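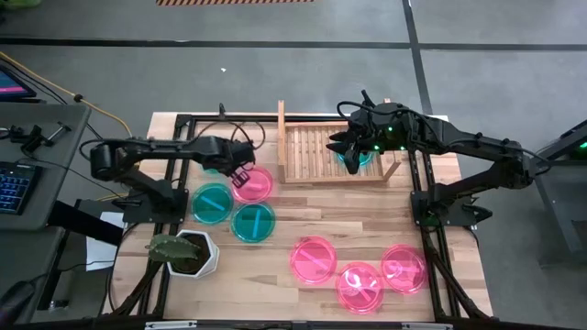
June
By Piret Toom

Shared kitchens at work are a small thing to write about, but I have used one for years and I think most firms get them wrong. They buy a good fridge, put up a sign about washing up, and leave it at that. Then people eat at their desks.

At Ploveck, where I worked before, there was one long table and 50 staff. It was often crowded and the chairs were poor. People still sat down together at noon, and I learned more about the business over soup than in any meeting.

My present office spent far more. We have booths, stools and a coffee machine, and most days I eat alone. The booths seat two, and joining a pair feels like barging in.

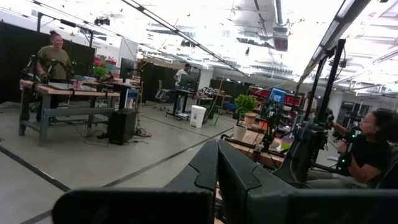
What I would do instead

Buy one big table. Keep the middle of the day free of meetings - a full hour, for everyone, managers included. My colleague Teun De Graaf thinks this is bossy, and that people should eat when they like. They still could. I only want the hour to be there for those who would use it.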